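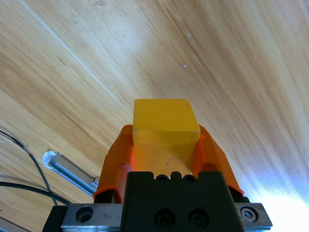
Painted blocks should be allowed to get old. I have held this opinion for years, and this past December I had to argue for it in my own family, when a well-meaning relative offered to replace our whole bin with a new set. I said no thank you. A few people at the table thought I was being cheap.

I don't think it was cheap. A block has one job, and it does that job until it splits. Ours came from three or four places. Some were bought from a shop in Milholm that closed, and some came in a shoebox from a neighbor on Quezada Street. The colors don't match from one batch to the next. You can still build with them.

The new set I was offered had 100 pieces and a storage case with a slot for each one. I have seen what happens with slots. Putting the blocks away becomes a test, one piece is always missing, and the adult ends up on the floor doing it.

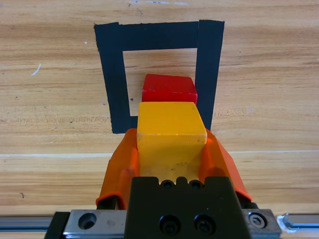

Page last changed: January 12, 2023

What I would spend money on is tape. A square of black tape on a tabletop gives a block somewhere to go, and that is enough of a rule for most of an afternoon. Red goes in the square. Then yellow goes in the square with it, and now there is a question of room. The tape doesn't have to be neat either. Overlapped corners and a torn end work as well as a ruler and scissors would.

People worry about the table. Ours is wood with a strong grain, and I have pulled tape off it many times. Go slowly and pull low. If your finish is delicate, use a tray.

The other worry is the scuffs, and here I lose patience. A yellow block with dark smudges on it has been handled. Wipe it with a damp cloth if you like. I would not sand it or repaint it, and I would not throw it out for looking used. If the paint is coming off in flakes and you don't know how old it is, that is different, and it should go.

We kept the bin. The relative bought us a roll of tape, which we needed.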